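Wurkance: Questions and Answers about Bins and Colored Bars
Last updated Wednesday, September 30, 2020

On this page we collected the questions which customers send us most often about the Stallen metal bins and the red and green bars.

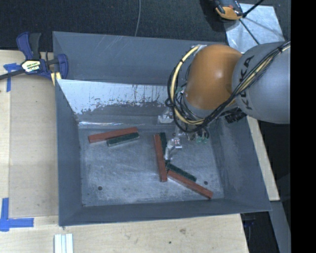
If your question is not answered, please write to us by the contact form and put the order number in the first line. We read messages in English and in Greek.

THE BINS

Which size of bin should I take?

Please measure your longest bar first. Lay it flat on a table, measure from end to end, and compare with the floor size of the bin in the product table. Look at the floor size and not at the opening size. The sides of the Stallen bin are sloping, so the opening is larger than the floor, and many customers look only at the first number in the table. A bar which is longer than the floor will rest with one end on the slope. It can be stored this way, but it slides when the bin is moved.

Why are the sides sloping?

Bars which fall against the side go down to the floor by themselves, at least most of the time. It is also easier for the hand. With straight walls the last bars stay close in the corner and your fingers do not come under them.

Do you have also bins with straight sides?

We had them until last year. We do not order them again. The shop in Nineck has a few pieces remaining and you can ask there, but we cannot ship them.

My bin came with scratches. Is it a defect?

Bare metal shows marks very fast. A new bin can have light marks from the transport, because the bins travel one inside the other. We do not consider these as a defect. A dent which you can feel with the finger, a bent rim, or a sharp edge is a defect, and in this case we exchange the bin. Send us one photo of the mark and one photo of the whole bin within 26 days from the delivery.

After some months of use the floor will become cloudy and will have scratches in all directions. This is normal and does not make the bin weaker. Please do not send us photos of it.

Can I paint the bin inside?

You can, but we do not recommend it. The paint on the floor comes off in small flakes and they stick to the bars. If you want a color for recognizing the bins, paint only the outside or put a label on the rim.

Can I keep liquid in the bin, for example for washing the bars?

No. The bins have small round holes in the floor. A few customers closed the holes with tape or with rubber plugs, and later they wrote to us about a wet bench. For washing please take a plastic tub.

Will the bin scratch my table?

On a soft wood table, yes, if you push it. Lift it when you change its place. Under a bin which stays always in one place you can put a piece of felt or a thin rubber mat. We sell the mat cut to size, and you can also cut one from any mat you have at home. If your table is already full of marks you will probably not care.

How much weight can I put in one bin?

The limit is 70 pounds for a bin which stands on a flat table. For carrying, please put much less. One person should not carry a full bin, and also two persons should agree before who walks backward.

How do I clean the bin?

Take all the bars out. Brush the floor with a dry brush, from the corners to the middle, then wipe with a damp cloth and then with a dry cloth. The corners keep the dust more than you think. Do not use steel wool. If there is old grease, use warm water with dish soap and leave the bin upside down until it is dry.

THE BARS

Why only red and green?

These are the two colors which the Deligiannis paint shop makes for us in the same batch. We asked our customers in a survey if they want also yellow and blue. We received 454 answers, and the largest group wrote that two colors are enough. Blue was the second wish, and maybe we will have it later. Yellow shows the dirt very much.

The red is more like brick and not bright. Is it correct?

Yes. Our red is a brick red and our green is a dark green. On some computer screens they look brighter than they are. If the exact tone is important for you, order one bar of each color first. We take the price of these two bars off your next order.

My new green bars are a little different from the old ones.

Between two batches the green can change slightly. The batch number is on the paper inside the carton. If you order more and want the same tone, write this number in the comment field and we will look if there is still something left. Please keep the paper. Without it we can only guess.

Are the bars always sold in pairs?

In the shop they are sold in pairs, one red and one green. Single bars we sell only as replacement and as color sample. For large orders you can choose any mix. The smallest carton for the free mix has 70 bars, and the largest quantity we can send in one delivery is 3,000 bars.

Must I keep the pairs together in the bin?

No, this depends only on your work. If you use always one red and one green at the same time, it is comfortable to put them back as a pair, side by side. If you use the colors separately, then two bins are better. We see many customers who start with one mixed bin and after a short time buy the second.

The paint comes off at the ends. What can I do?

The ends receive the most knocks, so there the paint goes first. Put the bars down and do not drop them. A small damage can be touched with the repair paint (ask for the small can, the brush is inside the lid). Let it dry for one full day before the bar goes back in the bin, otherwise it will glue to its neighbor.

KEEPING THE BIN IN ORDER

How should the bars lie?

For storage, all in the same direction, along the long side of the bin. You can take them out faster and you see at once which color is missing. During the work they will lie in every direction, crossing and leaning, and it is no problem. Make them straight at the end of the day.

How many layers can I make?

Two layers are good. With three layers the bars at the bottom are difficult to take, and people begin to turn everything over with the hand, and then the paint suffers. If you really need three layers, put a sheet of cardboard between them.

Should I put a cloth on the floor of the bin?

It protects the paint and it makes less noise. But the cloth moves, and small dirt collects under it. We tried it in our own workshop and after some weeks we took it out. For bars which you use seldom the cloth is a good idea.

Can I put other things in the same bin?

Please keep screws, drill bits and other small metal pieces out. They go under the bars and scratch them. Also the keys of the storage room, which in our workshop we were searching for half a morning.

Can the bins stand one inside the other when they are full?

No. Only empty bins can be nested. Full bins need a shelf or a table, each one with its own place. When you nest empty bins, put a sheet of paper between them, otherwise they can jam. If two bins are already jammed, turn them upside down over a blanket and knock on the rim with a rubber hammer, a little on each side.

ORDER AND DELIVERY

How long does the delivery take?

The bins are in stock and leave our warehouse in two working days. The bars depend on the paint shop. The product page shows "in stock" or the week when we expect them.

Can I collect my order?

Yes, in Nineck, on working days until four in the afternoon. Wait for the message that the order is ready before you come. Bring a blanket for the car if you collect bins.

Can I return bars which I already used?

Unused bars in the closed carton we take back. Bars with marks on the paint we cannot take, also if the marks are small. Bins can be returned if they were not used, and the paper sheet should be still inside.

Do you give a receipt with the company name?

Yes. Write the name and the address exactly as they should appear, in the billing field. To change it afterward is possible only in the same month.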